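4.2 What we learned at the open day

I'll admit I was nervous about letting visitors pick the task. Our plan for the October open day was pretty modest: run the two-arm cell on the bottle task, let people stand close, and write down what they asked. Marlina Manurung handled the door and Azlan Majimbun sat at the stop button (he got very good at it!). By the end we had 2,042 logged commands and a pile of sticky notes.

Visitors could swap objects between rounds, so the layouts got a lot messier than the ones we trained on. Figure 11 is my favorite of the bunch, with both arms reaching in over the bottles and the checkered board still lying at the back.

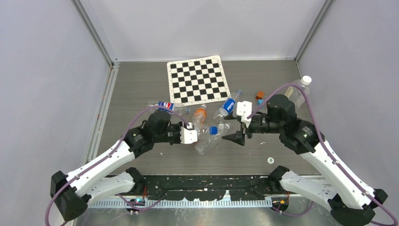

Reading time for this section: 2 min (200 wpm)

Figure 11. Two-arm cell with a visitor layout, open day.

Look at the two clear bottles with no labels, one with a blue cap and one with a whitish one. Their caps are right next to each other, and that's the kind of spot where our planner, Verar, likes to dither over which bottle it's dealing with. The Pepsi bottles are easier for it, and we think the blue labels help a lot. Anjani Goh wants to test that properly with the labels peeled off, and I'm all for it.

The question I heard most was whether the arms "talk" to each other. They sort of do! Both read the same plan, and one waits up to 10 seconds if the other is in its way. People found the waiting kind of funny, and a few thought it had crashed. We've since added a small status light, which Melur Tjoa wired up, and we describe it in Section 4.3.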